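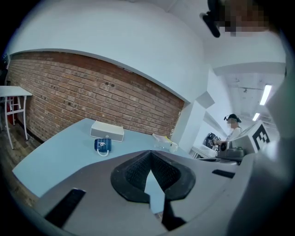
Gripper view, blue table with the pouch and the white box

Print this thread | E-mail this thread

Student Projects > Manipulation > Storer class, end of term demo

tapedspool
Posting this for the Storer class thread since people asked what we're working on. Hand-held gripper, you carry it around, do the task yourself, and the recordings go into training. Our team has the tabletop pick set: pouch, box, the bagged thing, the cup. We're at 96 recordings and the plan is 200 by the end of May. Comments welcome.

nullmodem_ot
I'll bite. What is the task? All I see is stuff on a table. "Pick set" could mean anything. If the pouch goes in the box, say so. If you're only lifting things and putting them back down, I don't see what 200 recordings of that gets you.

tapedspool
Pouch gets picked up by the white strap and set down to the right of the box. Then the cup. The plastic bag is the hard one and we haven't agreed on how to grab it.

quillback
Bag is a bad choice for a first project. It's clear, so half the time the model is looking at whatever is in it (yellow something?) and the fingers close on air. We tried bags last year on the Tierney project and dropped them after a month of arguing.

nullmodem_ot
Same complaint about the pouch. Navy on pale blue is fine in that light. Move it to a brown bench and come back to me. Every team in this class reports a great number on their own table and then the demo is on someone else's table.

grommet77
Not fair. The assignment says one table. They aren't claiming it works in a kitchen.

nullmodem_ot
The Sultavier poster claimed exactly that, and it was one table too.

grommet77
Sultavier wasn't this class.

quillback
What bothers me more is the background. You've got a person at the white workbench behind you, a brick wall, a corridor with the lights on. With a view that wide it all ends up in the data. Is someone at that bench in all of the recordings or only in a few? If it's always the same spot you may be training on the bench.

tapedspool
Only some. We share the room, so I can't clear it. I can crop.

quillback
Crop and you lose the sides, and then the gripper body takes up even more of what's left. It already fills the lower half. I'd leave it alone and record at different times.

hexnut_lou
Is that a marker on the white box over on the bench? If you're using it for position, it's way off to the right and close to the housing. Turn left a little and it's gone.

tapedspool
No, we don't use that one. Our position comes from the tracking that the Illum package does by itself.

hexnut_lou
OK, then check the tracking before you do another hundred. Ours drifted and we didn't look until we had 100 recordings. Threw out most of them. Put the gripper down in the same spot at the start and the end and compare.

nullmodem_ot
Seconding that, and I don't second much here. Also hold some back. I want to see a number on pouch positions you never trained on. "It worked when we showed the instructor" is not a number.

grommet77
You say that to every team.

nullmodem_ot
Every team needs it. See post 2276 in the old thread, same story, different pouch.

tapedspool
Fine. I'll do the start/end check tonight and keep twenty positions out of training. The bag stays in for now, two of us want it and I'm outvoted.

quillback
Then at least record the bag as its own set so you can drop it later without redoing the pouch.

tapedspool
That I can do.

hexnut_lou
Post the drift numbers even if they're ugly.

Print this thread | E-mail this thread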